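# Jarken Burger Set – gripper comparison

Jarken is a small collection of burger-stacking runs we made to compare two grippers on the same arm. I've wanted to do a soft, floppy, slippery task for ages, and this one is a joy to work with – every layer misbehaves in its own way!

## What's inside

- 1047 episodes, each with joint states, gripper opening, motor current and one fixed camera view
- 2 grippers: the Arnia (two angular fingers, stiff) and the Flusar (same mount, softer pads)
- 12 start layouts, listed in `layouts.csv`
- 300 episodes held out for testing, split evenly between the grippers

The controller is Paredes on every run, with the same gains for both grippers. Please keep those gains if you add your own runs, or the current traces won't line up.

## The task

Ingredients start in clear slotted racks, standing on edge, and get stacked on the tray. Standing them up was the best decision in the whole project. Laid flat, a cheese slice is close to hopeless for two fingers. On edge, even the lettuce gives you something to pinch. 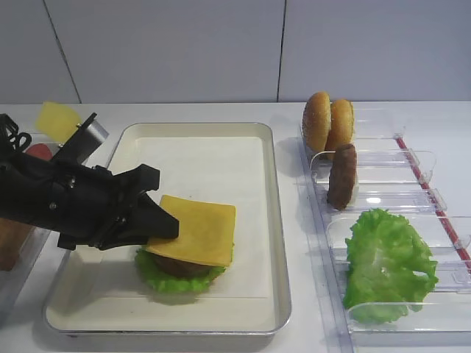 *2 min read*

Cheese on patty is the step I'd look at first. The slice often lands at a slight tilt, and the fingertips go back to press near a corner. We log that press as its own phase (`press` in `phases.json`), and it's where the two grippers differ most. The Arnia gives a clean, sharp bump in motor current on contact. The Flusar's bump is smeared out and easy to miss, but it's much kinder to tomato.

Lettuce is great fun and I have no tidy numbers for it. It folds, it springs back, it hides its neighbors from the camera. If you have a good way to score it, I'd love to see it.

## Known problems

- The arm blocks part of the left side of the view during a lot of presses. Don't count on seeing the left rack.
- Gripper opening was logged in raw counts for layout 12. Use `fix_counts.py` before training.
- Success labels only cover the finished stack. A slice that overhangs the patty still counts as placed.

## Loading

`python load.py --gripper arnia --split test`

Swap in `flusar` for the other half. Leave the flag out and you get both, shuffled.

Version date: 2018-03-12

**Comments**

**padwear:** Did you try the Flusar with the pads turned around? Ours grabbed cheese way better like that.

**maintainer:** No, and now I have to! Will add a branch.

**tk_lowgain:** fix_counts.py fails on Windows paths, patch sent.

**ovenmitt:** Love the phase labels. Could the bun steps get a press phase too?

Contact: open an issue in the tracker | © 2018 Jarken maintainers | Back to top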